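Hilach Indoor Succulent Mix
Home > Soil & Potting > Cactus and Succulent > Indoor

2-quart resealable bag
In stock. Leaves the Corkine warehouse by 3 p.m. if you order before lunch.

Most succulents sold to live indoors arrive in a spongy brown peat that was chosen by somebody who needed to truck them a long way without watering. It does that job well. Then you put the plant on a shelf, water it like a houseplant, and the peat holds on to every drop like a grudge. By November you have a mushy stem and a nice empty pot.

Hilach Indoor Succulent Mix is mostly rocks. We would like to make that sound more exciting, and our previous label tried, with a sunrise on it. The current label says MOSTLY ROCKS in large type and has cut our return emails considerably.

What's in the bag

Pumice, screened so the dust is gone before it reaches your kitchen. Crushed lava, the dark reddish bits. Composted pine bark, aged long enough that it has stopped smelling like a lumber yard. A small amount of coarse sand. There is no peat, no perlite, no water-holding crystals and no fertilizer. If you want to feed the plant, feed the plant, in spring, at half the strength the bottle tells you.

By volume it is 80 percent mineral and the rest is bark. People write in to ask whether a plant can live in that. Haworthias grow wild in cracks in South African rock, under a bush, and get by.

Who it's for

Haworthia, gasteria, small aloes, echeveria, most crassulas including the jade plant your aunt gave you a piece of. Cacti too, although desert cacti on a very bright sill will want watering a bit more often than you're used to. It isn't the mix for ferns, peace lilies or African violets. We have had a review from a fern owner. It was one star and we thought it was fair.

A small aloe or haworthia type in a white ceramic pot on the corner of a work table is about as typical a customer as we have. It gets decent light for part of the day, it gets looked at between tasks, and it gets watered whenever someone feels guilty. The mix handles the bright light and the looking. The guilt is the part it was designed for. 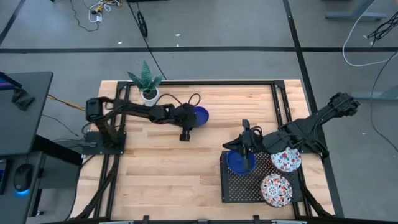
Spiky little succulent in white ceramic, back corner of the table.

A word about ceramic pots

Glazed pots don't breathe through the sides the way bare clay does, so everything you pour in leaves by the bottom or stays put. Check for a hole. If the pot has none, you can drill one with a diamond bit, a slow speed and a trickle of water, or you can use it as a sleeve and keep the plant in a plastic nursery pot inside. Lift the inner pot out to water it, let it drip in the sink, put it back. A layer of gravel at the bottom of a pot without a hole does nothing except raise the swamp.

How to repot

Knock the plant out of its pot and crumble off as much of the old peat as comes away without a fight. Trim anything brown and hollow. Let the roots sit out on newspaper for 2 days, which will feel like neglect, and is. Set the plant in the new pot, pour the mix around it and tap the sides so the grains settle. Don't press down. Wait a week before the first watering, then soak it until water runs out the bottom, and leave it alone until the mix is dry all the way through. A wooden skewer pushed to the bottom will tell you. If it comes out clean and pale, go ahead.

In winter, most windowsills will want a drink once a month at the very most.

Sizing

One bag fills two standard 4-inch pots, with a little left over for the one you forgot you had. For shallow bowls and trough planters, look at the Vídalín bulk sack, same recipe, much heavier, delivered to the curb and no farther.

Customers also bought

Tedon long-spout watering can, matte green. Holds less than you expect, on purpose.
Vídalín bulk sack, succulent mix.
Hilach top dressing, pale gravel. Purely decorative.
Bamboo skewers, pack. Yes, you can get these at the grocery store.

Ratings

4.6 out of 5 from 1,974 reviews. The most common complaint is that it is heavy. The second most common is that it looks like something from a fish tank. Both are accurate.

Shipping and returns

Free standard shipping within the lower 48. Unopened bags can come back within a month of delivery. Opened bags can't, for reasons our warehouse staff will explain to you at length. Keep the bag sealed and somewhere dry, and it will last as long as rocks usually do. The bark may look a little tired after a few years.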